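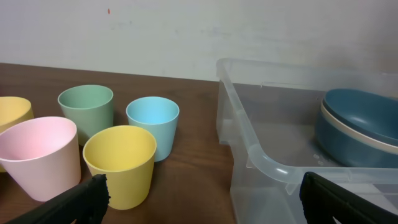 Reltesard, the slow-burning harbour mystery that so many of us stayed up far too late for last winter, is coming back for a second season, and the first trailer landed on Saturday night to a good deal of happy shouting from the people who follow these things closely.

Thảo Khúc returns as Inspector Gajdoš, still wearing that awful green coat (thank goodness), and this time she's sent inland to Trisosgate, a mining town where the night shift has stopped talking to the day shift. Edin Vukčević joins the cast as the local doctor, and from the two minutes we've been given I'd say he's having a marvellous time being thoroughly unpleasant to everyone.

Emrys Kneath, who wrote most of the first season, has handed the scripts over to Arben Dimitrov and moved into the director's chair for the opening episodes. I'll admit that made me a touch nervous, as I loved the way Kneath let a conversation wander off and come back again, but the trailer has plenty of that same patience, and a lovely long stretch down in the tunnels with hardly a word spoken.

Streaming service Nemovo is also putting on a free early screening of the first episode, with 3000 seats up for grabs by ballot and another 100 set aside for townsfolk who turned up as extras. Bujar Dimitriou's music is back too, accordion and all. The season starts in May, with a new episode each week.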